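Wet Felting Basics: Handout for Session Two
By Arlo Doucet
October 5, 2018

Hello again, everybody! These are my notes from last week's talk, tidied up a bit, plus the parts I skipped when we ran out of time. Bring them with you, because I'll be working from them at the table and I don't plan on repeating the soap lecture.
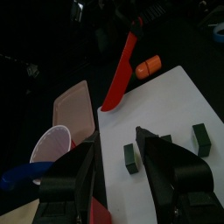
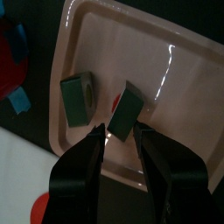
Let's start with the layout, which is where most first pieces go wrong (mine certainly did, back in 2003). You want a flat waterproof surface, a sheet of bubble wrap, and something to catch the water. A shallow plastic tray with a raised rim all the way around, like the pale pinkish one with the green blocks in it, is the shape I'd look for if you're felting at home. A rimmed cookie sheet does fine too. Deep tubs are a pain, since your wrists end up bent over the side and you tire out before the wool does.

Pulling the wool

Hold the roving in one hand and pull from the very end with the other, hands well apart. If you grip too close together you're fighting the length of the fiber and it won't budge. You're after thin, wispy tufts you can nearly see through. Lay them like shingles, all pointing the same way, each row overlapping the last. Then do a second layer crossways. For the pot holder we're doing four layers, and for the little pouch three is plenty.

Please don't use superwash! It's been treated so it won't felt, and you can rub it until dinner and still have a wet pile of fluff. Ibrahim Etim brought a gorgeous teal one last time and we all learned that together. If the label's gone, wet a pinch of it, add soap, and roll it between your palms for a couple of minutes. If it makes a hard little bead, you're in business.

Wetting down

Warm water, a small squirt of dish soap, and a sprinkler bottle or an old spray bottle. Cover the wool with a piece of netting first, then wet from the middle out and press the air out with flat hands. Pressing, no rubbing yet! The wool should lie down flat with no puffy places. If you see a lot of suds you've used too much soap, so blot some off with a towel.

Once it's flat, start rubbing very gently in small circles on top of the netting. Lift the netting now and then or it'll felt itself right into your piece. Do the pinch test: try to pick up a few fibers from the surface. If they come away by themselves, keep going. If the whole skin lifts together, you can roll.

Rolling and fulling

Roll it up in the bubble wrap around a pool noodle or a dowel, tie it, and roll it back and forth 100 times. Unroll, turn the piece a quarter, and do it again, until you've gone through all four sides. It shrinks in the direction you roll, so if one side looks long, roll that way a bit more. Henrike Kleinschmidt asked whether you can do this part with your feet while watching TV. Yes, you can, and I do.

Fulling is the rough part, and it's my favorite. Rinse in hot water, squeeze, then drop the thing onto the table. Drop it again. It'll go pebbly and start to feel thick. Stop when it won't stretch much between your hands. Rinse out all the soap, add a splash of white vinegar to the last rinse, pull it into shape and leave it flat to dry.

For next time

Make one sample square, two layers, any color. Measure it before and after and write both numbers on a tag, so we can work out the shrinkage for your slippers. Bring an old towel (two if you splash like Pentti Heinonen).

Questions? Contact Arlo Doucet | © 2018 Arlo Doucet | Back to top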